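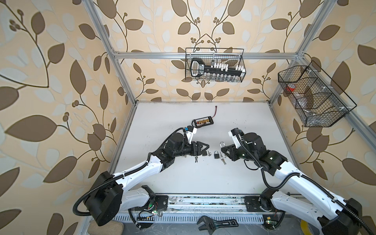

November 2018. Pack storage for the Gultundale site, continued from the February notes. The Fludine cabinet has 20 bays and each one needs its own lock, so the key question has to be settled before anything is ordered. Candidates are the small black-bodied padlocks with the silver shackle, on the white table with one of the flat LiPo packs behind. The pack has the orange and white label and the short red lead with the black connector. Leads of that kind must be capped before the bay door is shut.

Shackle clearance on the Fludine hasp is tight. Sikora quote 200 locks keyed alike at 3,120, delivered; Zistow will do 60 but keyed to differ only. Leaning to Sikora, spares to go in the stores.

To do:

- measure hasp hole again, with callipers this time
- check the key pulls with the shackle open
- storage charge on all packs before they go in
- ask Zistow about a master key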